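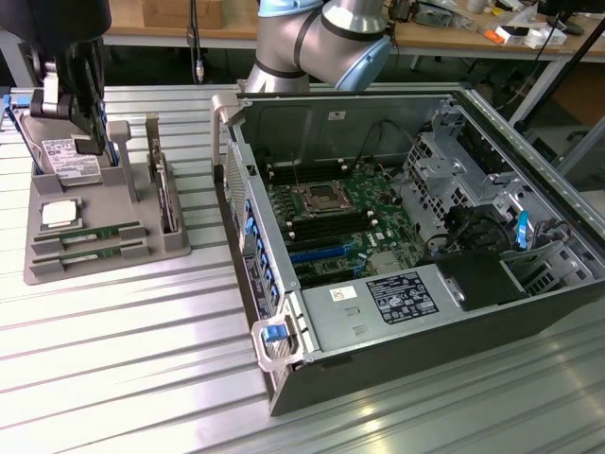 Simone Kettani
Product support, Skusden

Hidier refit cell: common questions

What does the cell do?
It fits parts into desktop tower computers. You load a tray, lay the open case on its side on the table, and the arm moves the parts across. The standard job covers processor, memory, hard disk and one expansion card.

Do I have to buy the grooved table?
No. The arm bolts to any flat metal bench that doesn't flex. Most customers take ours, as the grooves make clamping easier.

Where do the trays come from?
We print them in grey at Fallton. Each part has its own place: a square recess for the processor, slots for the memory, an upright slot for the drive. If your parts are a different size, send us one of each and we will draw up a new tray.

Does the drive need its rails on first?
Yes. Clip them on before you load the tray. The gripper closes on the drive as it stands in the slot, and the program allows for the extra width.

Can it open the case?
No. Side panels come off by hand, and so do any shrouds that block the bay. Check that the socket is empty and its bracket is free before you press start.

What about cables?
Also by hand. We looked at power and data leads for a long time and the results were not good enough to sell.

How much is it?
The cell can be hired for £1,793 a month, with a minimum term of 2 months. Trays are extra. Setup at your site is £3,108, or £2,169 if you use our table - the lower price is because we level it before it leaves us.

Can one cell handle several case models?
Yes, but only one at a time. Changing over means a new program and usually a different tray.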